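House rules for simulated pick-and-place scenes

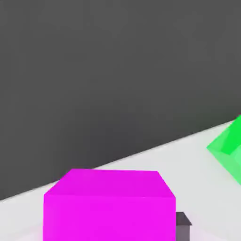 Magenta block close up, a green one at the right edge. Simulated view.

I spend most of my working week on block scenes like this one, and in November I finally wrote down the rules I use for them. Before that they lived in my head and in a few comments at the top of config files. Then Teodoro Cabello started sharing the work with me on Pumgate, and he asked which of my habits were rules and which were just habits. It took me two evenings to sort that out.

Pumgate is a small set of simulated tasks. Most of them ask an arm to find a block of a given color and put it somewhere. We had 228 episodes when I started the cleanup. I threw out 27 of them because the settings had not been saved along with the images, so there was no way to make them again. That gave me the first rule: if you can't rebuild an episode from what is in its folder, it doesn't go in the set. Save the seed, the camera pose, the object list and the version of the simulator. I also save the physics time step, which I used to skip.

The second rule is about names. Every object has one name and one color word, and the color word comes from a fixed list. Magenta is magenta. It isn't pink in one task and purple in another. I had both of those in the older files, plus a "hot pink" from a day when I must have been bored. The list has 14 words on it now and I don't plan to add more.

Gray needs its own line. A dark gray block against a dark gray wall is hard to pick out, and a small one sitting beside a big bright one is easy to miss. I still allow gray blocks. The rule is that a gray object can't be the only target in a task unless the task is marked "low contrast" in the index. Teodoro wanted to ban them. We went back and forth on that and I won, mostly by being the one who edits the document.

Third, camera views. A camera that moves with the arm is going to tilt, and it is going to lose half of an object now and then. I used to delete views where the floor line ran at a slant or a block ran off the bottom. I don't anymore. The written rule is that no view gets removed for how it looks. It can be removed if the file is damaged or if the pose record doesn't match it, and the reason goes in the log with the date and your initials.

Fourth, counting success. A task is a success if the check in the code says so at the last step. Nobody gets to watch the replay and decide it was close enough. If the check is wrong, fix the check, rerun all the episodes for that task and write down the old number next to the new one. We did this once with the stacking check and 13 results changed. It was a dull afternoon but I trust the table more now.

Fifth, plain backgrounds by default. Flat wall, flat floor, soft light. I know people like busy rooms, and there is a good case for them in testing. For building a task I want to see the blocks and not much else. The busy versions go in a separate folder called Flolden, and they never replace the plain one.

There are smaller points in the full document, such as how to round positions (three places, in meters) and where to put the readme. I won't copy all of it over.

One thing is still open. I don't have a good rule for when to retire a task. Aranda, the oldest one in the set, is solved every time by everything we try, and it still takes up room in every report. Teodoro says keep it as a quick check that the install works. I would move it out of the main table - but I haven't yet, and for now it stays in with a note beside it.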